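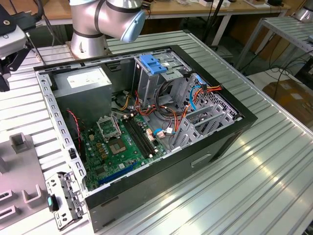

Open tower case on a slotted aluminium table, side panel removed.

Closstead Start-up Funding List
Version 2, released 12/16/21

What is inside

The list holds 2,778 funding announcements made by young technology companies, one announcement per row. The text was collected from company press pages and from two newsletters, Hegarty and Pedlow, which gave us permission to reuse their archives. Everything is in one CSV file, encoded in UTF-8.

Columns

company: name as written in the announcement
founded: year only, empty if not stated
sector: one of 65 labels, see sectors.txt
amount: number without separators
currency: three-letter code
round: seed, A, B, later or unknown
source: page address at the time of collection

How the labels were made

Mairéad Moynihan and I read each announcement separately and chose a sector. When we did not agree, we discussed the row and kept one label. Companies which sell both hardware and software were the most difficult — we put them under the product they mention first.

Known problems

Amounts are not converted between currencies. Some companies changed their name after the announcement, and we did not follow this, so the same company can appear twice. Hakano is one such case: the older rows use the name with "Labs" at the end. Rounds announced in November are still incomplete, please do not use them for monthly totals.

Changes from version 1

Duplicate rows from Pedlow were removed. The column "city" was dropped, as it mixed the registered office with the place of work.

Use

Free for research and teaching. For commercial use, please write to Mairéad first. Corrections are welcome — send the row number and a link to the source.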